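Teaching a Gripper Controller When to Stop Squeezing

If you have followed the earlier pages on box folding, you already have a wrist camera publishing images and an arm that goes more or less where you tell it. Lovely! Now we come to the part that took me the longest to get right, and I'm going to take my time over it, so pour yourself something warm.

The trouble with cardboard is that it's a soft, springy sort of material that still manages to be stiff in one direction. Command the fingers to a fixed closing width and you'll slip on one panel and crush the next. What we want is a close that watches the motor effort as it goes and settles down once the fingers have met something.

Before you start

You'll need the Tullunum control package installed and the arm calibrated. Open the settings file for your gripper and find the section called close_behavior. Make a copy of it somewhere safe (I have overwritten mine more than once, and it was a long evening each time).

Step one: record a free close

With nothing between the fingers, run the free_close routine and save the log. You'll see the effort value climb at the start, when the motor gets going, and then sit fairly flat. On my setup the flat part reads 183. Yours will be different, so please don't copy my number — write down your own and put it in as baseline_effort.

Step two: choose the contact margin

Contact is declared when the effort rises above the baseline by contact_margin. I use 200, in the same raw units. If you set it too low the controller will believe it has touched something every time the motor hiccups, and if you set it too high you'll get dented panels. Try a few closes on a scrap of the same board you mean to fold, and nudge the value up or down until the log shows one clean contact event for each close.

Step three: hold, then check with the camera

Once contact is declared, switch from position control to a light effort hold. Set hold_time long enough for the reading to settle, and only then ask the perception node for its opinion. The node crops the wrist image to a tall strip between the fingertips and looks for an edge running through it. 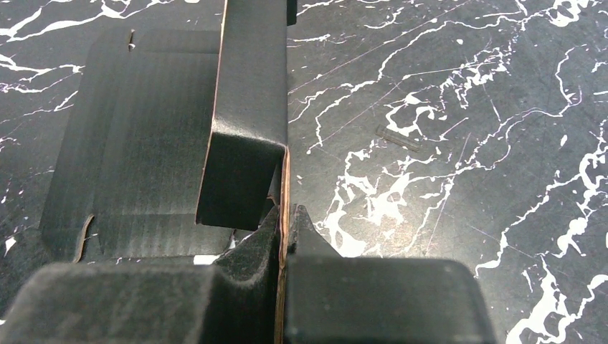 Kerstin Torvik
Software lead, manipulation, Solheim

The grasp I like to use for tuning this check is a single corrugated edge standing upright between the two tips. On a black box the cut edge is a gift to the edge detector, as the brown fluting stands out so nicely from everything dark beside it. The work surface is another matter! White marble veins on black give you strong lines in all sorts of directions, and my first version of the node happily reported a panel edge that was really a bit of countertop.

Two settings cured most of that. First, turn on color_gate and sample the tan from a few of your own images, so that white lines get thrown out before any fitting is done. Second, narrow the crop until it covers the gap between the tips and very little else. Vidar Blomqvist suggested fitting the line only in the lower part of the crop, close to the grip, and I've kept it that way ever since.

Step four: put it together

In the task file, call close_until_contact, then verify_edge, and branch on the result. If the check fails, open, back off a little and try again from a slightly different approach angle. Two retries is plenty. After that I'd rather the program stopped and asked for a person.

Keep your logs, too, and give each one a name that mentions the board you used. You'll want them when you switch to a heavier box and find that your margin needs another look.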